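# A morning at the Graveo open day: notes for the talk

Slide 1 stays up while people find seats. Start once the tea trolley has gone.

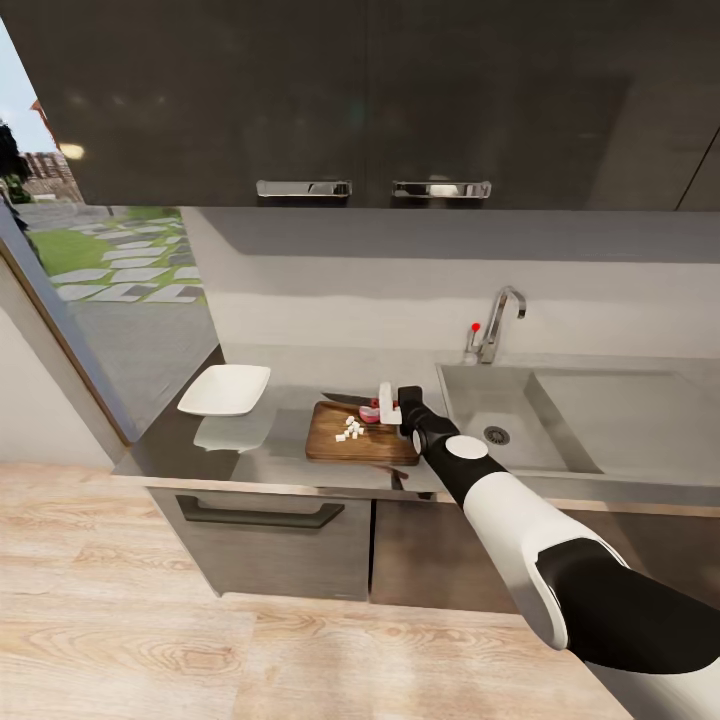 *Slide 1: the Putent kitchen, with the arm at the chopping board.*

**Opening (don't read this out, just say it)**

- Hello, thanks for coming out. I went to the Graveo open day in May and I've been boring my family with it ever since, so tonight it's your turn.
- I'm a retired draughtsman. I know a fair bit about drawings of machines and very little about code. If you want the code, there are people in this room who'll do it better!
- Ask who has been to a factory open day before. Wait for hands.

**Where and what**

- Graveo is on the Pakitz estate, behind the tile warehouse. You go past it the first time. I did.
- They work on getting robot arms to do kitchen jobs, and a huge amount of it happens in a made-up kitchen inside a computer. Their name for the kitchen program is Putent.
- Point at the slide. Everything on it is drawn by the computer, down to the grain in the floorboards. Let them look for a moment, I didn't get it straight away myself.
- People will want to talk about the lawn and the stepping stones out of the window. Let them, it's a good way in. Somebody sat down and decided this kitchen should have a garden.

**The demonstration**

- Twelve or so of us in the Lefèvre room, which is the upstairs one with the big screen. (Check whether it was called that before they moved in. I forgot to ask.)
- The screen shows the kitchen and a member of staff talks over it. Every go at a task is called a run. You pick the task, set the food out on the board, press start, and off goes the arm.
- We got through 2 tasks in the morning session. The first was lifting a piece of food off the board and putting it in a dish. The second was the same thing with the dish moved further off, and it looked a great deal harder than it sounds.
- Use the slide for this bit. Gripper over the board, square dish away to the left, and a heap of little white cubes in between. I found myself leaning sideways in my chair to help it across.
- Mention the gasp when it dropped one. Proper gasp, from grown adults, over a cube that doesn't exist.

**Numbers (slide 2, the plain one)**

- 2,100 runs overnight, the night before we came. No washing up.
- 161 of those were stopped early by the program, mostly for bumping into something it shouldn't.
- They keep 100 to watch back by eye, picked at random. I asked if that got dull. The answer was yes, but you spot things a table of results won't show you, such as an arm that gets there in the end by a very silly route.
- Pause here. The overnight figure usually sets people talking.

**What I liked most**

- The shine on things! Go back to slide 1. Look at the tap, and the light on the two cupboard handles, and the way the worktop picks up reflections in front of the board and by the dish. I spent a working life shading chrome with a pencil and I could have stood there all day.
- I asked whether the shine was just for visitors. They told me no. A program that has only seen dull worktops can get in a muddle over a polished one, so they change the surfaces about. Some days it's all matt, some days it's like this.
- Same with the light. They can put the sun wherever they fancy and let the shadows fall across the wall differently.
- The knife at the back of the board: one of the children on the visit wanted to know if the robot was allowed to use it. Lovely question. The task that morning was moving food, and the knife was one more thing to keep clear of.

**The hands-on bit**

- After the break they let us steer. You get a handset, a bit like a games controller, and you drive the gripper yourself.
- I was hopeless. I went at the sink twice. Depth is the problem: on a flat screen you can't tell if you're above the board or miles in front of it. The trick is to watch the shadow, and once I'd been told that I did manage to get hold of a cube. Dropped it again, but I had hold of it.
- The under-tens were far better than the rest of us and knew it.
- If time is short, cut the sink story and keep the children.

**Things I'd been wrong about**

- I thought the practice kitchen would be a sort of cartoon and the real work would be on metal. Their staff move between the two all day long. Something goes wrong on the real arm downstairs, they set up the same thing in Putent and try it again and again until they see why.
- I thought it would be quick. It's slow, patient work. One person had spent a week on how a gripper lets go of things. Letting go! I'd never given it a thought.
- I thought I'd be home by lunch. I caught the ten past four bus.

**Practical, for anyone who wants to go**

- Free, but you have to book. The morning session fills first.
- The Lefèvre room is up a flight of stairs. There is a lift, round by the loading door, and you need to ask for it.
- Parking on the Pakitz side only. Bring a jumper, the real workshop is chilly even in May.
- Leaflets are on the table by the door. Please take one each, I've only a small pile.

**Questions**

- Likely to come up: will it take jobs, how much does it cost, can it do the ironing. I don't know the answer to the first two and I asked about the third myself. They're not working on ironing.
- If anyone asks how the program learns, pass it to the back row.
- Put slide 1 back up for this part. Lights up, and remember to repeat each question for those by the radiator.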